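Bundus Family Snapshots: README

Scanned prints and negatives from one household, with the notes that were written on the backs. The set was put together over two winters by a granddaughter in the Cortés family and is shared here for people who work on family history, handwriting or photo restoration.

What is in it

The set holds more than 3,000 scans. Most are black-and-white prints with deckled edges. The rest are color prints from later decades, plus one box of negatives that had never been printed. Of the whole set, 900 prints have writing on the back, and for those both sides were scanned. The back has the same file name as the front with a "b" at the end.

Folders

prints: fronts and backs, sorted by the album or box they came from
negatives: scanned and inverted, no color correction
notes: typed copies of the writing on the backs
index.csv: one line per item

Columns in index.csv

item: file name without the ending
source: album number, or "box" for unsorted prints
decade: best guess, blank if unknown
place: as written, with old spellings kept
people: relationship to the first owner of the albums (sister, cousin, neighbor)
sure: yes, no or partly

Dates

Few prints are dated. Decades were worked out from cars, hemlines, borders and the ages of the children. The summer trips to Stavurora are the hardest to place, as the family rented the same house for years and stood on the same steps each time. Treat those as "partly" even where the index says "yes".

Scanning

Prints were scanned flat with Brideo, version 2, with sharpening and dust removal off. Album pages with glued prints were scanned whole and not taken apart. Scratches, tape marks and fingerprints are still there.

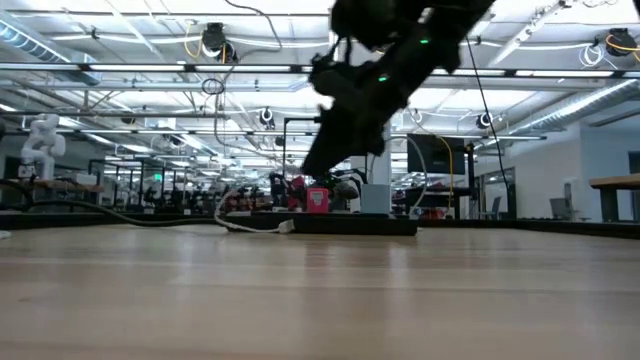 Tabletop and arm, with the gripper lowered toward the far side.

Known problems

10 files in album 4 are upside down.
Some backs in pencil are too faint to read. The typed copy says "unclear".
Two cousins with the same first name are mixed up in the early albums.

Use

Free for study and personal use. Please ask before printing any of the portraits. Corrections are welcome, especially from anyone who knows the Stavurora house. The next update is planned for December.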